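**FOR IMMEDIATE RELEASE**
12/6/21

# Flokura to Open a Card Shop and Writing Room in Thambiah This January

**The family-run greeting card maker is bringing its full range, a long table, and plenty of stamps to the old feed store on Esomska Street**

THAMBIAH — Flokura, the greeting card and stationery company that has been printing and folding cards in Thambiah for longer than some of its customers have been able to write, is very happy to announce that it will open its first real shop this January. The shop will carry the whole Flokura range, including a good many cards that have only ever been sold by mail, and it will have something the company's owners have talked about over more suppers than they'd like to admit: a writing room, where anyone can sit down with a card, borrow a decent pen, and take as long as they need.

The new shop is in the former feed store on Esomska Street, between the shoe repair and the laundromat. People who grew up in town will remember the wide front steps and the sliding door at the side that never wanted to slide. The steps have stayed. The door has been rehung, and it now moves so easily that everyone working on the building has given it one good shove too many.

"We've been asked where our shop is for as long as we've been making cards, and we have always had to say that we didn't have one," said Kwaku Baidoo, who founded Flokura and still picks the envelope colors himself. "People would drive over and ring the bell at the print room, and of course we'd let them in, and they would end up choosing a birthday card from a stack on the windowsill while the press was going. It was friendly, but you couldn't hear yourself think. So now there will be a proper place, with shelves, and a chair, and I won't have ink on my hands when I say hello. Or I might, but less of it."

## A room for writing

The building has two rooms on the ground floor. The front one will be the shop, with cards arranged by the reason a person might be sending them, which Flokura believes is how most of us shop even when the racks are set up some other way. There will be the usual birthdays and weddings and new babies, and there will also be shelves for the harder ones: cards for somebody who has lost a job, for a friend in the middle of a long illness, for a neighbor you have not spoken to since the business with the fence.

The back room is for writing. It has a long table, good lamps, and a window onto the yard, and it will be open whenever the shop is. Customers can use the room for as long as they like, and there's no rule that the card has to be one of Flokura's. If you have had a card from the drugstore sitting in a drawer for months because you couldn't think what to put in it, you are welcome to bring it along.

Pens, blotting paper, and scrap paper for practicing will be set out on the table. Stamps will be sold at the counter at the price printed by the post office, and outgoing mail will be carried over to the post office every afternoon before the last pickup. For anyone who gets stuck, there will be a shelf of old letter-writing manuals, most of them found at estate sales, and all of them full of advice that is either very sound or very funny.

Mawuli Ayaaba, who will manage the shop, has spent the fall collecting those books and thinking hard about chairs.

"A chair that's too soft puts you to sleep and a chair that's too hard makes you write 'Best wishes' and leave," Ayaaba said. "I sat in every chair at the secondhand place out by the highway. I sat in some of them twice. I think we have the right ones, and if we don't, I hope people will tell me, because I'd be glad of an excuse to go back. They had a very nice lamp that I've been thinking about ever since."

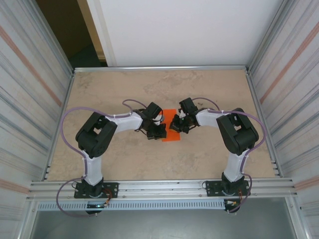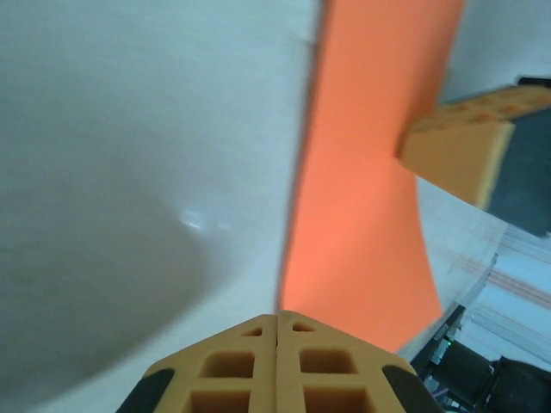
## The Skokamow cards come home

Along with the regular range, the shop will be the first place to sell the new Skokamow series, named for the creek that runs behind the print room and that floods the lower path every spring without fail. The series begins with four designs, one for each season, and each shows a different bend of the creek. They are blank inside. Baidoo says this was the subject of some lively discussion, as there are people at Flokura who feel strongly that a card ought to say something and people who feel just as strongly that the sender ought to.

"In the end we thought about what the writing room is for," he said. "If we're going to put out all those nice pens, we should leave folks some space to use them. And I'll confess I have never been very good at verses. My mother kept every card I ever gave her, and the ones with verses I wrote myself were kept in a separate box, which I think was a kindness."

The winter card will be ready for opening day, with the others following as their seasons come around. The first printing of the winter card is 1,020, which is the number that came out of the paper Flokura had set aside once the trimming was done. When those are gone, the press will be set up again, though perhaps with a slightly different blue, as the ink for the sky was mixed by hand and the notes on how to do it are, in Baidoo's own words, "more of a mood than a recipe."

## Why cards, and why now

It has been a long stretch of not seeing people, and the folks at Flokura noticed the difference in their own mail. Orders used to come with a name, an address, and a list. Over the past year and more they have been coming with notes. Customers wrote to say who the cards were for. A man ordering thank-you cards filled both sides of a sheet telling the company about the nurses he was sending them to. A grandmother buying birthday cards explained that she meant to mail one a week to each of her grandchildren whether they had birthdays or not, and would Flokura mind very much if she crossed out "birthday" and wrote in "Tuesday's supper was chicken."

Flokura did not mind. The company has pinned many of those notes up in the print room, and with the writers' permission a few will hang in the new shop, beside the counter, where people can read them while their cards are being wrapped.

"I think that's really where the writing room came from," Ayaaba said. "People had things they wanted to say and they were saying them to us, on the order form. We loved getting them. But some of those pages were so good, and I kept thinking, I hope you wrote this to her too."

## What to expect on opening day

The shop will open its doors with as little ceremony as can be managed, as Baidoo has asked that there not be a ribbon. There will be coffee and ginger cookies, and everyone who comes in may choose a postcard and write it at the long table, and Flokura will see to the stamp. Children are warmly invited, and there will be a low table for them with crayons and envelopes big enough to hold a drawing without folding it, along with somebody patient to help with addresses. Families may want to bring their address books, or whatever is doing the job of an address book these days, as it is surprisingly hard to remember where your own sister lives once you have a pen in your hand.

Visitors who need to avoid the front steps can use the side door, where the old loading ramp has been resurfaced and given a handrail. Parking is on the street, and also behind the laundromat, whose owners have very generously said that card shop customers may use their lot as long as they leave room by the back door for people carrying baskets.

The exact opening date and the regular hours will be posted on the shop door and printed on a slip in every mail order as soon as the last of the shelving is in. Mail orders will go on just as before, from the same address and packed by the same hands, and nobody who likes getting their cards that way needs to change a thing.

Flokura would also like to ask a small favor of the town. If you have an old card from the company's early days, especially one of the hand-cut snowflake cards from the very first winter, Baidoo would dearly love to borrow it and have it copied for the wall. He didn't keep any. He says he was busy selling them and it did not cross his mind. Cards can be dropped off at the print room, and each will be returned to its owner with a new one tucked in beside it.

## About Flokura

Flokura designs, prints, and folds greeting cards, notepaper, and envelopes in Thambiah. The company was started by Kwaku Baidoo in a rented garage with two type cases and a secondhand press, and that press is still used for the smaller jobs. Flokura cards are sold by mail and, starting this January, at the Flokura shop and writing room on Esomska Street.

**Press contact:** Mawuli Ayaaba, Flokura, Thambiah. Reporters are welcome to come by the print room for a visit before the shop opens. Please ring the bell twice if the press is running, and wear shoes you don't mind getting a little ink on.

###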